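Household Reuse Scheme, Container Strand
Progress report to Ullex, second period
Prepared by Greer McIver, Zendley
15th November

1. Scope of this period

Work since May has covered the intake, sorting and bench checking of plastic food and storage containers. Glass and metal items remain outside the strand and are passed on unsorted. The checking procedure was revised once, at the request of Oddur Riis, and the revised version has been in use for the whole of the second half of the period.

2. Intake

A total of 349 containers were received. Of these, 74 were rejected at intake for cracks, warping or missing lids. Rejected items were sent for recycling through Yu under the existing arrangement. No change to the collection charge is expected.

Donated lids continue to arrive separately from their bases. Matching them takes up more bench time than the plan allowed. Deming Lu has set up a rack sorted by rim shape and size, and unmatched lids are now held there for 60 days before disposal.

3. Bench checking

Each container is handled singly on a clear pale tabletop against a plain wall. The light background was kept from the first period. Dark marks and hairline cracks show well against it, but white plastic gives poor contrast and is checked a second time by hand at the window.

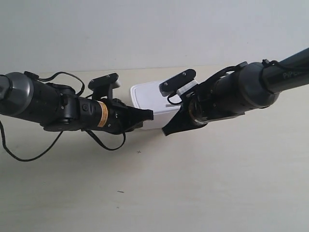 4. Storage and labelling

Shelf labels have been replaced throughout. The old paper labels lifted in the damp and could not be read by the end of the summer. The new ones give size group, lid type and week of intake. Oluwaseun Yusuf holds the master list.

Nested stacking is limited to containers of the same size group. Mixed stacks caused scuffing on the inner walls.

5. Spending

Spending is within the approved budget. The only item outside the original plan was shelving from Plodix, agreed in advance with Danish Afridi and charged to the equipment line.

6. Open points

Second check for white items: written procedure to be issued.
Unmatched lids: holding time to be reviewed with Ullex.
Shelving: 2 brackets still to be delivered.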